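Textiles in Daily Life
Handout for Unit 5: Stripes and Checks
Rurinus Evening College, spring term

Please read before the lecture and bring the handout with you. The fabric samples will be given out in class and must be returned.

1. Two ways to put a pattern on cloth

A pattern can be woven into the cloth or printed on it. When it is woven, the yarn is dyed first and the weaver puts the colored threads in a certain order. When it is printed, the cloth is woven in one color, usually white, and the color comes later on the surface.

For the student the first test is simple. Turn the cloth over. In a woven stripe the back is as clear as the front. In a printed stripe the back is usually paler, and on thick cloth it can be nearly white. The test does not work well on very thin cotton, where the print goes through. 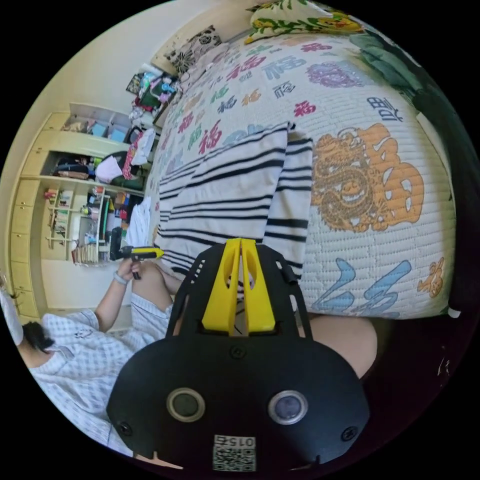

The second test takes more patience. Pull one thread from the cut edge and look at it under the glass. A yarn-dyed thread has one color along its whole length. A thread from a printed cloth changes color where the pattern changed.

2. Warp and weft

The warp is the set of threads which is stretched on the loom before the work begins. The weft goes across. If only the warp has colored threads in groups, we get stripes that run the length of the cloth. If only the weft has them, the stripes run across. A check needs both.

Where a blue warp group crosses a blue weft group, the square is full blue. Where blue crosses white, the eye mixes them and sees light blue. A simple check of two colors therefore shows three shades. Many students write in the exam that three dyes were used, and it costs them points every year.

The setting of the loom takes much time. In the order book of the Kalinowski mill in Duten, which we will read in class, one shirting check is entered with 2241 warp ends, and the repeat is 61 threads. The clerk wrote the order of colors in the margin in short form, for example "8 w, 5 bl", which means eight white and five blue.

3. Why stripes were cheaper

A warp stripe needs only one shuttle. For a check, the weaver must change the weft color again and again, and on the older looms of Duten it was done by hand. The price lists show the difference, and so do the clothes. Striped cloth went to aprons, nightwear and mattress covers. Checks went to shirts for going out.

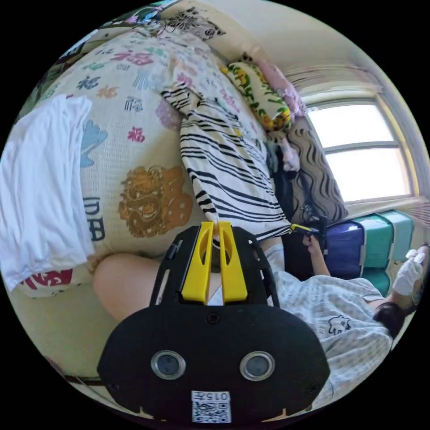 One student objected in the discussion last term that her grandmother's mattress covers were checked, and that the rule about price can't be so strict. She is right that there are exceptions. Nulen, the smaller mill across the river, wove checked bedding from leftover yarn, and it was sold by weight. Please treat the rule as a tendency and give the exceptions in your essay if you know them.

4. Matching the pattern when sewing

Stripes forgive a small mistake at the side seam. A check does not, as the lines must meet in both directions. The sleeve is the hardest part. Cutters try to match it with the body at the front of the armhole only, and let the back go as it goes. On a cheap shirt the pocket is often cut on the diagonal, which saves the work of matching.

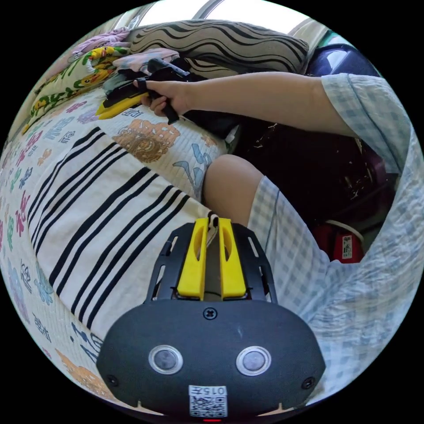

Fig. 3. Light blue check on a short sleeve.

5. For the next meeting

Choose one striped and one checked piece from your own home. Do the back test on both and write down the result. For the check, find the repeat and draw it on squared paper, warp at the top and weft at the left side. Use pencil.

Reading: chapter 8 of the course book, without the part on silk. The pages from the order book are in the folder at the library desk in August too, for those who take the repeat exam.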